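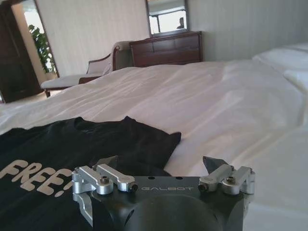 Section 4 - Picking up clothes from a bed

Skudau garment add-on, set-up guide. Do Section 3 (arm homing) first. If the arm has been moved by hand since, do it again.

4.1 Before you start

Bed made, cover pulled fairly smooth. Small wrinkles are fine, deep ones get grabbed along with the shirt.

One garment at a time for the first runs. T-shirts are easiest. Leave hoodies and anything with a drawstring for Section 6.

Dark shirt on light bedding or the other way round. White on white works badly at this version.

Curtains - open or closed, either one, but don't change them halfway through. The wrist camera sets its exposure at step 3 and keeps it.

CAUTION: Keep hands, hair and pets off the bed while the arm is powered. Fingers close without a warning beep.

4.2 Set the start pose

1. Press and hold TEACH on the pendant until the light goes amber.

2. Guide the arm over the bed, wrist camera toward the garment. Fingertips open and above the fabric, not touching.

3. Tap EXPOSE. Wait for the preview to settle. If the pillows wash out a bit thats OK, what matters is the edge of the shirt.

4. Check the preview. You want both fingertips and at least one loose edge of the garment in view. A sleeve or hem is best. Middle of the chest is no good, nothing to pinch.

5. Tap SAVE POSE. Code 19 means the pose is too close to a joint limit. Back the arm off a little and save again.

Note: large printed lettering can fool the edge finder. Set PRINT MASK to on for any shirt with a big logo or words on it.

4.3 Set grip and height

6. Open Garment > Grip. Leave force at 2 for cotton. Higher will mark thin fabric.

7. Set travel height to 238 mm above the mattress. Thick duvet - measure from the top of the duvet.

8. Tap TOUCH TEST. The arm lowers slowly and stops at first contact. Sheet moves sideways? Stop, raise, go back to step 2.

CAUTION: Do not run TOUCH TEST with a phone, glasses or a book under the cover. Contact sensing is in the wrist and it reads late on hard objects.

4.4 First pick

9. Stand clear. Keep the pendant in your hand, thumb near STOP.

10. Tap PICK ONCE. Arm lowers, fingers close, arm lifts straight up and holds.

11. Look at what it has. Shirt only - tap ACCEPT. Shirt and sheet together - tap RELEASE, smooth the cover, lower the force one step and repeat from 8.

12. After an accepted pick the arm carries to the drop point saved in Section 3. No drop point saved, it just holds there and waits.

Note: carry is slow on purpose for the first day. Speed unlocks from Garment > Motion once you have accepted a few picks.

4.5 If something goes wrong

Code 546 - garment not found. Usually light. Redo step 3, then check PRINT MASK.

Fingers close on nothing. Height is off, or the shirt is lying too flat. Ruffle one edge and try agian.

Arm picks the same spot every time. Old pose still loaded, clear it in Garment > Poses.

Preview shows movement behind the bed. Mirrors will do this, so will people walking past. Draw the work area tight round the mattress and leave the rest of the room out.

Fingertips look uneven in the preview. Power off, check both finger linkages for caught thread, power on, home the arm. Do not loosen the linkage bolts - the finger spacing is factory set and comes back to Brakthorpe if it drifts.

4.6 Cleaning

Wipe fingertips with a dry cloth after each session. Lint on the lens, use a blower. No sprays.

Spare tips and lens cloths are in the Bronduna parts list at the back. Folding is Section 5.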